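Gellura Wrist Cable Saver Kit for Two-Arm Tabletop Cells

Sold as a set of 4, enough for both arms with a spare pair for the drawer
In stock, ships from our Darel workshop
Fits two-finger grippers with an outside cable run

If you found this page because one of your grippers has started dropping out in the middle of a job, welcome, and we're sorry you're having that kind of week. We had a good many of them ourselves before this kit existed, and we'd like to save you a few.

It began with a sorting job on our own bench (foam cubes, two trays, brown paper over the table, nothing heavy and nothing fast). One gripper would close on a cube, the controller would report a lost connection, and the fingers would stay just where they were until someone cleared the fault. Then it would run happily for the rest of the afternoon. We swapped the gripper. We swapped the controller board. We blamed the software, and we owe the software people an apology for that. Kerstin Hamann finally caught it by switching everything off and bending the cable slowly with her fingers, an inch at a time, with a meter on the other end. The outer jacket looked perfect. Inside, right behind the connector, one conductor had broken and was touching only when the wrist was turned a certain way. 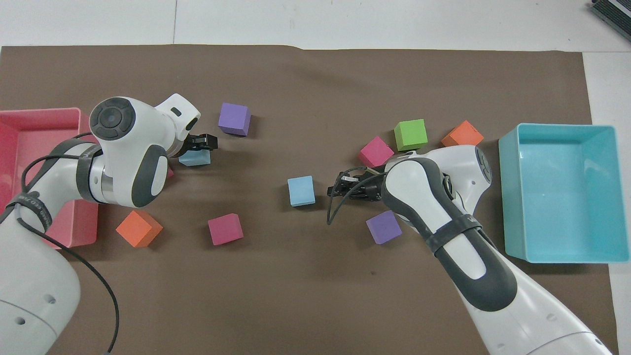 Foam cubes are very forgiving, and that was part of the trouble. A gripper that freezes on a foam cube does no harm at all, so we cleared the fault and carried on far longer than we should have. With a glass part, or a person reaching in to tidy up, a gripper that stops listening is a safety matter, and we'd ask you to treat it as one from the very first dropout.

What the kit does

Each saver is a soft sleeve with a molded boot at one end. The boot takes the bend away from the connector and spreads it along 80 mm of cable, and the sleeve keeps the loop from folding back on itself when the wrist rolls. It adds very little weight, and in our cell we didn't have to change the payload settings. Please do check yours.

Fitting it

Power the arm down at the main switch and support the forearm before you touch anything – a paused program doesn't count as off. Unplug the gripper, slide the sleeve up the cable, press the boot over the connector until it clicks, and plug back in. Then move the wrist by hand through its whole range and watch the loop. It should never pull straight, and it should never get between the fingers. If it does either one, move the upper strap a little and try again.

Please don't fit a saver over a cable that has already faulted. It may hold the broken wire together long enough to fool you, and then you're back where we were. Replace the cable first.

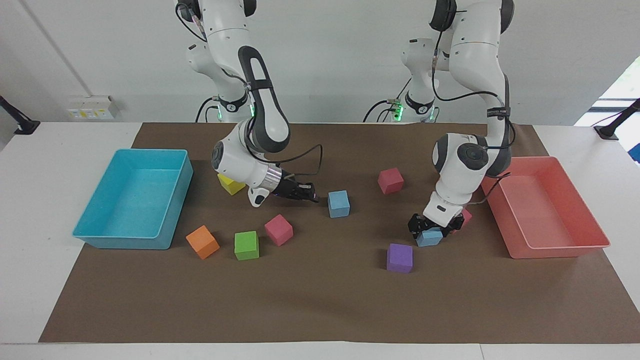
Nantana Boonyarit wrote to us that she would put that last warning at the very top of the page. "I sleeved a bad cable and got two quiet weeks out of it," her note went on, "and then the gripper let go halfway to the tray. New cable, same sleeve, and it's been fine. Also, the boot is stiff on the first push, so warm it in your hands."

She's right about the boot, and we now say so on the card in the box.

Care and replacement

Look at the sleeves every 1000 hours and replace them at 2000, or sooner if the boot has gone shiny or started to split. Wipe with a damp cloth only. Solvent makes the material brittle, and you won't see it until it cracks.

Sleeves from the first batch, with a gray boot, were too short for the longer Dinu connector. If you have those, send us a note with your order number and we'll mail you the longer ones, no need to return the old set.

Page updated 2018-04-22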